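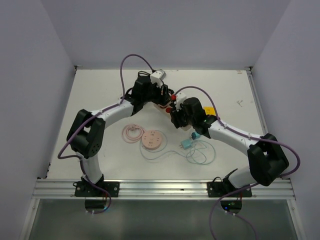 A reply under my last post asks why anyone would bother measuring tap water hardness at home when the utility prints a number every year.

Fair question. The number Havov prints is an average over all its wells. My street gets water from two of them, and the mix changes with the season. An average doesn't tell me what to enter in the dishwasher tonight.

1/ Units first. Hardness is given as mg/L of calcium carbonate, or in grains per gallon. One grain per gallon is 17.1 mg/L. Most softeners in the US want grains. Most lab reports give mg/L. Mixing the two up is the usual source of very strange settings.

2/ My kitchen tap in December: 141 mg/L. Divide by 17.1 and you get 8.2 grains. The softener only takes whole numbers, so it's set to 9. Round up, always. Rounding down lets a little hardness through at the end of each cycle.

3/ Method is a drop-count titration kit. Rinse the tube three times with the water you're testing, fill to the line, add the buffer, add the indicator, then add titrant one drop at a time and swirl between drops. Stop when the last trace of red is gone and it reads plain blue.

4/ Test strips are fine for yes or no. They come in color steps so wide that 141 and 180 can land on the same square. I stopped buying them.

5/ Where you take the sample matters more than the kit. Cold side only. Run it for a couple of minutes. Don't sample downstream of the softener and then write to me that your town has zero hardness. (Three of you.)

6/ Someone in Quinlan sent a well reading of 699 mg/L. I asked for a second test with the sample diluted one to one with distilled water, result doubled. It came back within one drop. So 699 stands, and that's 41 grains, which is a lot of salt.

7/ On salt. Capacity on the label is the maximum at full dose. Running at a lower dose per regeneration gives you less capacity per cycle but more grains removed per pound of salt. I regenerate at 800 gallons and keep the dose low.

8/ Iron throws all of this off. If the endpoint stays purple and won't clear, suspect metals before you suspect the kit.

9/ The Drullness spreadsheet now has a column for sample point and one for kit expiration date. Old rows without them stay in, marked gray.

10/ Next up is the Pokusach side of the valley, if I get 10 usable readings. Cold tap, date, kit name, drop count. Send the drop count itself, please, and I'll do the conversion.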